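Visit report: Trallov table works, Mar 16, 2025

The tour took in the finishing hall, the flatness bench and the packing line. Shu-fen Chuang led it; Trevor Dawber answered questions on coatings. Trallov builds modular tables for schools and clubs, all to a single height.
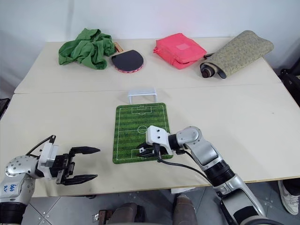

Joint alignment took up most of the morning. Tops are leveled one at a time, then checked again in pairs, as a step at the joint is the usual complaint from customers. The two light beige tables by the white wall were set edge to edge, with the seam running straight across, a green cloth and a table tennis paddle on the far one. Trallov rejects any pair with a step over 2 mm – strict for this price range.

The coating line handles 17 tops per batch, with 20 minutes between coats. Edges are sealed first. Dawber would not name the supplier of the hardener. The packing line was stopped for a belt change, so we saw only the stacked cartons. 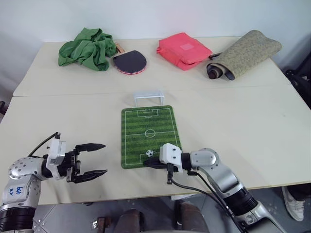 Tabletop soccer on the nearer panel, rolled mat at the back.

Lok-yiu Lai has asked for the load test sheets. The next visit is to Stirel in August.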